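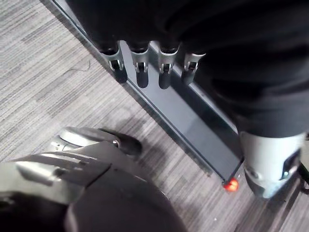 간식 선반에 세워 둔 병이랑 통 과자, 어떻게 해야 가지런하게 있을까요? (바닥에 둔 검은 바 닦는 법도요)

Wastdale 생활도움 게시판 > 정리·수납
조회 1,945 · 공감 41

Macarena Calvo

안녕하세요, 눈팅만 하다가 처음 글 써 봐요. 저는 Amissah라는 작은 공유 작업실에서 간식 코너를 맡고 있어요. 맡았다기보다는 2월에 자리 배치 바꾸면서 제 책상이 선반이랑 제일 가까워졌고, 그러다 보니 어느새 제 일이 되어 버렸어요 ㅎㅎ 그래도 재미있어서 계속하고 있고요. 정리하는 거 원래 좋아하거든요.

선반은 가게에서 쓰는 그 회색 금속 진열대예요. 동네 가게가 문 닫을 때 얻어 온 건데 튼튼하긴 정말 튼튼해요! 위 칸에는 초록색 페트병이랑 작은 통 몇 개, 아래 칸에는 길쭉한 통에 든 과자하고 봉지 과자를 놓아요. 문제는 이게 아침에 줄을 딱 맞춰 놓아도 점심 지나면 병들이 한쪽으로 몰려서 서로 기대고, 통 과자는 양쪽으로 갈라져서 가운데가 휑해진다는 거예요. 누가 하나 꺼내면 옆에 있는 게 밀리고, 또 하나 꺼내면 또 밀리고... 저만 신경 쓰이는 건지 모르겠는데 지나갈 때마다 자꾸 손이 가요. 월요일에 다섯 번이나 다시 세웠어요. 일은 언제 하냐고요 ㅠㅠ

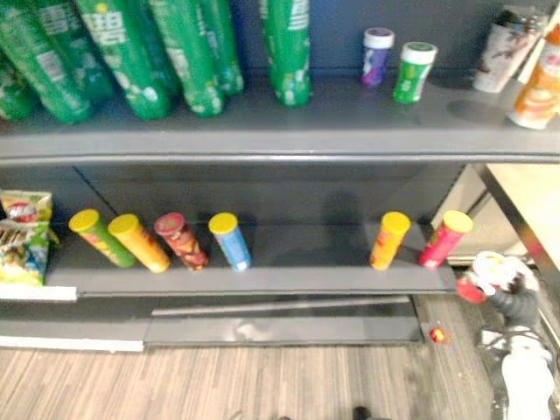 위 칸은 초록 병이랑 작은 통들, 아래 칸은 통 과자. 가운데 빈 데가 제일 거슬려요.

왼쪽에 병들은 저렇게 다닥다닥 붙어 있고, 혼자 떨어진 병은 또 혼자 떨어져 있고요. 흰 뚜껑 달린 작은 통(보라색 라벨이랑 초록색 라벨)은 둘이 나란히 잘 있는데 그 옆은 또 어수선해요. 처음엔 병을 라벨이 앞으로 오게 돌려 놓는 것까지 했는데 그건 이제 포기했어요. 그냥 서 있기만 해 줘도 고맙겠어요.

지금까지 해 본 건 이래요.
- 종이 상자 잘라서 칸막이 만들기: 이틀 만에 흐물흐물해졌어요. 보기에도 좀 그랬고요.
- 키친타월 깔기: 병이랑 같이 밀려요. 왜 했나 싶어요.
- 병을 뒤까지 꽉 채우기: 이건 괜찮았는데 한꺼번에 그만큼 사 둘 돈이 없어요 (간식비가 빤해서요).

바구니에 담으라는 얘기도 들었는데, 저희 사람들은 바구니에 담아 놓으면 뭐가 있는지 안 보고 그냥 "간식 없네?" 하고 가요. 눈에 바로 보여야 집어 가더라고요. 그래서 되도록이면 지금처럼 세워 놓는 쪽으로 가고 싶어요.

그리고 하나만 더요! 작업실 회색 줄무늬 카펫 깔린 쪽에 길고 납작한 검은 바가 하나 놓여 있어요. 끝에 조그맣게 주황색 불이 들어오는 그거요. 윗면이 반들반들해서 먼지도 잘 보이고 손자국도 잘 남는데, 물티슈로 닦으면 말라서 얼룩이 생겨요. 카펫 위에 그대로 두고 닦으려니 뭘 뿌리기도 무섭고요. 이런 반들반들한 검은색은 다들 뭐로 닦으세요? 질문 두 개 한 번에 올려서 죄송해요, 따로 올리라고 하시면 나눌게요.

Bonifacio Prieto

저 예전에 Furkham에서 매점 일을 좀 오래 했어서 반가운 마음에 댓글 답니다. 그 진열대 뭔지 알 것 같아요. 튼튼하죠, 이사할 때 허리가 나가서 그렇지.

먼저 선반 판이 수평인지부터 보세요. 그런 진열대는 판을 뒤쪽 기둥 구멍에 걸어서 쓰는 게 많은데, 한쪽 고리가 한 칸 아래에 걸려 있거나 덜 들어가 있으면 눈으로는 멀쩡해 보여도 물건이 자꾸 한쪽으로 가요. 병 하나를 눕혀서 가만히 놓아 보면 바로 압니다. 굴러가면 기울어진 거예요. 그럴 때는 물건 다 내리고 판을 들었다가 다시 걸어 보세요. 바닥 쪽이 문제일 수도 있는데, 진열대 다리에 높이 조절 나사가 있으면 그걸 돌리고, 없으면 얇은 고무판 하나 괴면 돼요. 저는 매점에서 이것 때문에 한 달을 병만 세우고 살았습니다.

수평이 맞으면 그다음은 바닥이 미끄러운 거예요. 금속판이 원래 잘 미끄러져요. 저는 Clidov 미끄럼 방지 매트를 썼어요. 구멍 숭숭 뚫린 서랍용 매트인데 가위로 잘리고 색도 회색이 있어서 티가 잘 안 나요. 꼭 그거 아니어도 서랍용이면 다 비슷할 거예요. 깔기 전에 판을 한번 닦고 완전히 말리세요. 먼지 위에 깔면 매트째로 밀려요 (키친타월이 그래서 그랬을 거예요).

그리고 칸막이는 종이 말고 투명한 아크릴이나 철사로 된 거로 하세요. 가게용 칸막이 파는 데 가면 앞에 걸리는 턱이 있는 진열대용이 따로 있어요. 다 나눌 필요는 없고 위 칸에 2개면 충분해 보여요. 병 무리 오른쪽에 하나, 작은 통들 시작하는 데 하나. 병은 폭을 넉넉하게 주지 말고 옆으로 기댈 데가 없게 딱 맞게 주세요. 공간이 남으니까 기우는 거예요.

통 과자 가운데 비는 건요, 사람들이 가운데부터 집어서 그래요! 이건 못 막아요. 매점에서도 맨날 그랬어요. 저는 그냥 통 과자를 옆으로 펼치지 않고 한 종류씩 앞뒤로 줄을 세웠어요. 그러면 앞에 거 꺼내도 뒤에 게 남아 있어서 옆에서 보면 빈 데가 덜 보여요. 수량이 적을 때는 한쪽으로 몰아 놓고 남는 자리에 봉지 과자를 세우시고요. 봉지는 혼자 못 서니까 통 과자 옆에 기대 두면 딱이에요.

다시 세우는 건 하루에 한 번, 퇴근할 때만 하세요. 저도 지나갈 때마다 만지는 사람이라 그 마음 아는데, 시간 정해 놓으니까 훨씬 편했어요.

느린달팽이

위에 분이 선반은 잘 써 주셔서 저는 검은 바만요.

물티슈가 범인 맞아요. 물티슈에 든 성분이 마르면서 허옇게 남는 거라서 반들반들한 검은색에는 최악이에요. 저희 집 텔레비전 받침도 검은색이라 잘 알아요 ㅋㅋ 안경 닦는 천 같은 극세사 천 두 장 준비하셔서, 먼저 마른 천으로 먼지만 살살 걷어 내세요. 이때 힘주면 먼지가 긁고 지나가서 잔기스 나요. 손자국은 다른 한 장을 물에 적셔 꽉 짠 다음에 길이 방향으로 한 번에 쭉 닦고, 바로 마른 천으로 또 쭉. 동그랗게 문지르면 자국이 동그랗게 남아요.

뿌리는 건 절대 바에 대고 뿌리지 마세요! 불 들어오는 거면 전기 들어오는 물건이잖아요. 뽑을 수 있으면 뽑고 하시고, 불 있는 끝 쪽은 마른 천으로만 하세요. 카펫 위에서 닦기 찜찜하면 밑에 수건 한 장 깔고 하시면 되고요. 카펫 보풀이 올라와서 또 붙으니까 닦기 전에 옆에 카펫부터 청소기 한번 돌리는 게 나아요. 순서 바꾸면 두 번 일해요 (제가 그랬음).

선반은 저도 매트에 한 표요.

Macarena Calvo

와 두 분 다 감사해요!! 병 눕혀 보는 거 방금 해 봤는데 왼쪽으로 또르르 굴러가요 ㅋㅋㅋ 그것도 모르고 병만 혼냈네요. 내일 사람들 출근하기 전에 판부터 다시 걸어 볼게요. 매트는 회색으로 주문했어요. 칸막이는 일단 매트 깔아 보고 살지 정하려고요.

검은 바는 안경 천으로 닦았더니 얼룩이 없어졌어요. 수건 까는 것도 따라 했어요. 근데 길이 방향으로 한 번에 쭉 닦으려니까 무릎으로 기어가야 해서 좀 웃겼어요.

Bonifacio Prieto

굴러갈 줄 알았습니다 ㅎㅎ 판 들 때 혼자 들지 마시고 한 사람 더 부르세요. 양쪽을 같이 들어야 고리가 안 휘어요.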